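Print this page | E-mail this page

Gathering Demonstrations: Notes for the Second Session
Keyvan Esfahani

Welcome back, everyone, and thank you for being so patient with the login queue last time! Before we all dive in, I'd like to spend a little while on what makes a demonstration worth keeping, as I'd much sooner you brought me a few good ones than a great heap that we then have to pick through together.

You'll be driving the simulated robot through the bedroom room-set, and each run is saved with its wrist view and its head view side by side. The wrist view takes some getting used to. 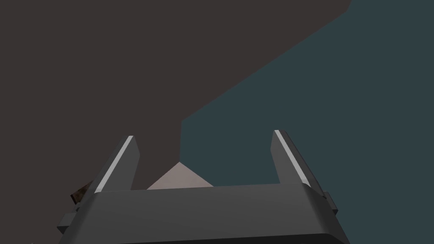
Move slowly at first. New drivers tend to jerk the arm about when they lose their bearings, and the learner will copy the jerks quite faithfully (Noemí Cervantes has a whole folder of these, and she is very happy to share it). If you get lost, stop, look at the head view, and set off again from there.

Please vary your starting position between runs. A set of 200 demonstrations that all begin from the same spot teaches the system very little about the rest of the room, and we learnt that the hard way in April.

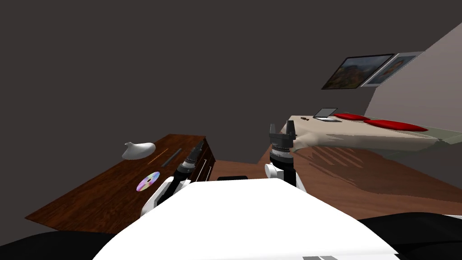
Each pair should hand in 3 tasks, with a short written instruction for each in plain words, the sort of thing you might say to a visitor: "pick up the disc from the dresser", say. Don't throw away your failed runs, by the way! Mark them as failed and leave them in the folder, and we'll go through a handful together next time.

Questions about logins to Eugeniusz Zalewska, please.

Contact | Copyright Virdale Teaching Lab | Back to top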